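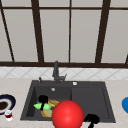
Orest Demchenko

Hi all! I'm looking for people to drive a simulated arm around our kitchen for an afternoon and tell me which gripper they'd keep. There are two on test, the slim black fingers we've used all year and a wider pair from Fitier, and I've stared at both for so long that I can't judge them fairly anymore.

You'd sit at a desk in our Edmont office with a hand controller and work through a set of pick-ups at the sink. The big shiny red ball is the one people grumble about (I grumble too), and the food heaped in the left basin is harder than you'd think. After each round you swap grippers and fill in a short form — please be blunt on it!

No robot experience needed. Gamers are welcome, so are people who've never held a controller. You do need to be 18 or over and OK with looking at a screen for a couple of hours, with breaks. We pay $284 for the session, and lunch is on us.

Sessions run through September, mostly on Friday afternoons. To sign up, come by room 619 or leave a note for me or Mawuli Mensah at the front desk.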